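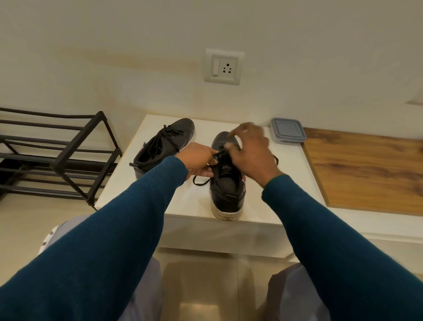

I've been chewing over the Zinchenko divorce rumours all month and I'm fed up with us, frankly. By us I mean the people in the comments, me included! One missing ring in a holiday post and there were 1182 replies by teatime, most of them from strangers who'd already split up the house in Prestwood and decided who was keeping the dog.

I read 100 of them before I made myself stop (and yes, I'd liked 13). Some were kind. Plenty were horrible. She hadn't said a word about her marriage, she'd posted a plate of prawns.

I love gossip, always have, and I'll happily talk about who wore what until midnight. But I think a couple should get to announce their own bad news, if there even is any. I've unliked my 13.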